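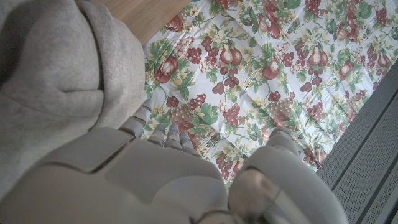

News Features Workshop Standards Archive Subscribe

The thumb that would not let go

A grip fault at Telside took a two-armed folding cell out of service in October. The cause was small. The reporting chain that hid it was not.

By Declan Doherty

The fault log for the Kirnilau cell has 239 entries for the first half of October, and all but one of them are routine. The exception is a thumb base joint on the right hand that reported itself open while it was still closed. It held a fleece garment against the table, the arm began its lift, and the wrist took a side load it was never meant to carry.

No one was hurt. The garment tore along a seam, the arm stopped on its torque limit, and the operator, Raimonds Kuusk, pressed the stop button a moment later. He wrote it up as a snag. The next operator cleared the alarm and carried on.

Telside runs the cell as a trial of soft goods handling. Two arms with jointed, five-digit hands work over an ordinary table, with household textiles as the load: fleece, quilting, printed tablecloths. Cloth is a hard case for fault detection. A rigid part that fails to release shows up at once as a mass that should not be there. A sweatshirt weighs very little, sags, and hides the fingertips.

The controller, supplied by Aguiar, takes finger position from the motor side of each joint. The thumb is driven by a tendon. If the tendon slips on its spool, the motor can run to its open position while the thumb stays where it is. The software sees an open hand and permits the arm to move.

"The release check was doing what we wrote," said Ülle Lūse, who leads controls at Telside. "We wrote it against the commanded side of the mechanism. It should have been against the thumb."

Her team ran 2000 open and close cycles on the bench with the suspect hand and recorded 43 slips. None occurred with the hand empty. All came after the thumb had been held closed under load for longer than the design hold time, a condition common in folding, where one hand pins the cloth and the other straightens it.
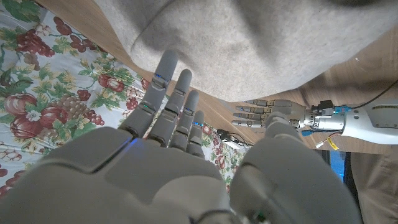 The pinning hand is the one at risk. It stays down through the whole of the straightening move, and the two arms share a work area small enough that a stuck thumb on one side becomes a collision problem on the other. If the pinned cloth pulls taut between them, each controller sees a modest load and neither sees the total.

Ivars Ozoliņš, a machine safety assessor with Trenano, was called in after the third occurrence. His report is dated October 18, 2020. It is blunt about the hazard rating, which had been set on the basis that the hands were too weak to cause injury. That holds for the fingers. It does not hold for an arm lifting against a trapped load, which can let go without warning and swing.

He also found that the alarm raised by the fault, code 163, was shared with four minor conditions, including a low battery in the handheld controller. Operators had learned to clear it by habit.

"I don't fault the operators," Ozoliņš said. "If you give five problems the same number, people will treat all five like the mildest one."

The repairs were modest. The spool was changed for one with a positive tendon anchor, and a position sensor was added at the thumb joint. Arm motion is now blocked unless the motor and joint readings agree. The stuck release has its own code, which can't be cleared from the handheld. Indrek Ots, who maintains the cell, inspects tendon tension at the start of each shift and logs the figure by hand.

A limit on total load across both arms is still outstanding. It needs the two controllers to exchange force data faster than the present link allows, and Aguiar has not given a delivery date. Until then the cell runs at reduced speed, and no one reaches over the table while the drives are live.

Lūse has asked for the bench test to be repeated with heavier fabrics. The new spool has been through its first set of cycles with fleece and has not slipped. Quilted cotton is next.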